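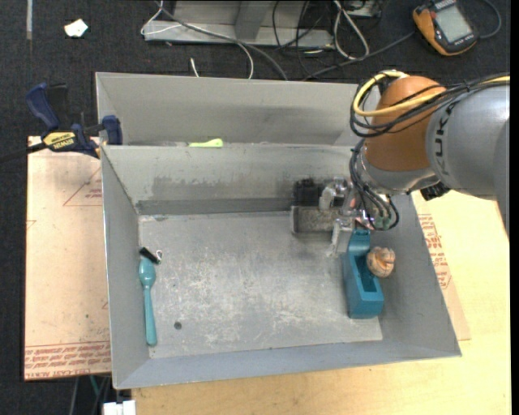
Duas caixas de metal cinzento, uma atrás da outra, com a da frente já bem riscada no fundo.

Cheguei à Dosgate às sete e pouco da manhã, com sono e sem café, e a primeira coisa que a dona me disse foi: "Não te encostes a nada, que isso suja." A Dosgate é uma loja de ferragens à moda antiga, daquelas com balcão comprido e gavetas até ao teto, e eu andava há meses a querer conversar com ela sobre vender parafusos à unidade. Sim, à unidade!

"As pessoas entram aqui com um parafuso embrulhado num lenço e querem outro igual", contou-me ela, enquanto atendia um senhor que procurava precisamente isso. "Às vezes passo meia hora por uma venda de cêntimos. E depois o homem volta em janeiro para comprar uma porta inteira."

Perguntei-lhe quantas gavetas tem. Riu-se e apontou para a última, a número 1105. "Mas 375 estão com dobradiças, e dobradiças já quase não saem." As de latão vêm da Lorau, que ela elogia muito — e olhe que não é mulher de elogios. Da Flidska já não fala com tanta ternura: uma encomenda de fechos demorou 89 dias e veio com a medida trocada.

Quis saber se nunca pensou em passar tudo para saquetas, como nas grandes superfícies. "Pensei, pois. Fiz isso com os pregos e durou dois meses. Os clientes abriam as saquetas para ver se eram bons!" Voltou tudo para as gavetas, a peso, na balança do pai.

Saí de lá com três buchas de que não precisava e um puxador Zelenák que não serve em nenhum armário da minha casa (já experimentei em todos). Ela avisou-me que trocas só de manhã, antes das onze, e com talão.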